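Final Report of the Humanoid Handling Project
Fekenum Technical College, Department of Automation

1. Purpose of the Project

The Humanoid Handling Project was carried out over one spring term as part of the second-year automation course at Fekenum Technical College. The student team was asked to program a two-armed robot to pick up shallow trays from a storage shelf and set them down again in a marked position. The task was proposed by Verbeke, a regional parts supplier that has worked with the department on earlier course projects.

The course requires that student work be tested on real equipment and documented in a form that the next class can use. This report covers the method, the results, and the problems that remain open.

2. Preparation

Work began in February with safety training and a review of the control software. The team used Bralinis, the department's in-house motion editor, in which arm positions are saved as named poses and then linked into a sequence. Students first built each sequence in simulation. A sequence was released for use on the robot only after a second student had checked the joint limits and the path of both arms.

The trays presented the main difficulty. Their raised side walls are rounded, and a hand that closes too early pushes the tray along the shelf. The team therefore decided that all fingers would remain open until the thumb had passed the rim, and that the arm not in use would be held upright - clear of the shelf and of the working arm.
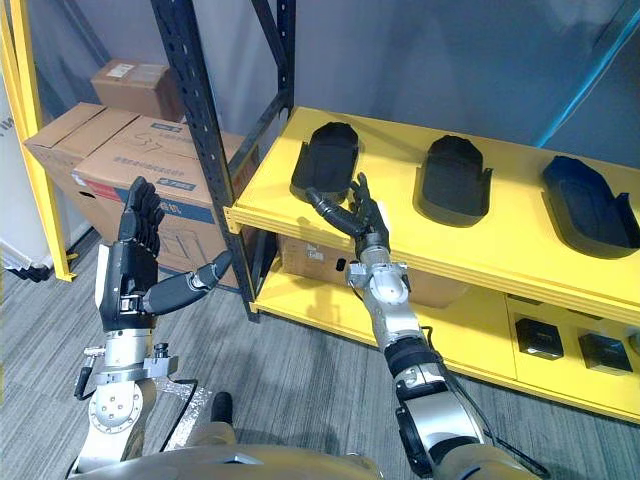

Why did the team choose five-fingered hands over a simple two-jaw gripper?

The project brief called for a hand that could later be used on other items without a tool change. A two-jaw gripper would have been easier to program for the trays alone, but it would have required new jaws for most of the other parts that Verbeke listed.

3. Test Results

Testing took place in two rounds. The first round consisted of 80 attempts using fixed poses. The most common fault was contact between the thumb and the tray wall during the approach. In 16 attempts the tray turned far enough that the sequence had to be stopped by the operator.

For the second round, the approach path was changed so that the hand came in at a lower speed and from a slightly greater height. Nearly 300 attempts were recorded. Stops became less frequent, although the sequence still depended on each tray being placed close to its expected position. Placement on the Gutmont test stand was repeatable once the stand had been clamped down.

4. Open Issues

The sequence does not yet correct for a tray that has shifted. A camera-based check was discussed but fell outside the hours assigned to the course. Cable routing on the arms should also be reviewed before longer test runs - the present arrangement was accepted for supervised use only.

The saved poses, test logs, and safety checklist have been filed with the department and are available to students enrolled in the fall section.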